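Subject: Re: [Ernau-kitchens] Utensil caddies, worth it or not?

On Sunday the list digest carried this:

> We bought the Skodier two-compartment caddy and I'm never going back to a
> drawer. Spoons one side, chopsticks the other, everything drains through
> the holes and it takes no room at all. Seven stars out of five!

I'd like to believe it. I've been through a Puler and a Zarei in the same style, and both ended up as one jumble with a wall down the middle. "Spoons one side" lasts until somebody else does the dishes.

The holes are my other gripe. On mine they sit low on the sides, fine in theory, but the water still has to go somewhere – in my case onto the tablecloth. And "no room at all" is a stretch when the thing lives on the table you eat from.

Before I pay 298 for a third one, could the people who love theirs answer these?

1. Does the floor come out for scrubbing, or is it molded in one piece?

2. Do long chopsticks tip it over when one side is full and the other isn't?

3. Does the sorting hold up on an ordinary day? In the pink one at our place there's a brown plastic spoon sharing with a chopstick, four more chopsticks next door, and a blue-green spoon that's out on the checked cloth.

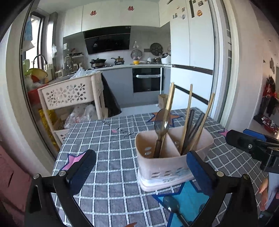 4. Has anyone gone back to a plain jar, and did you miss the divider?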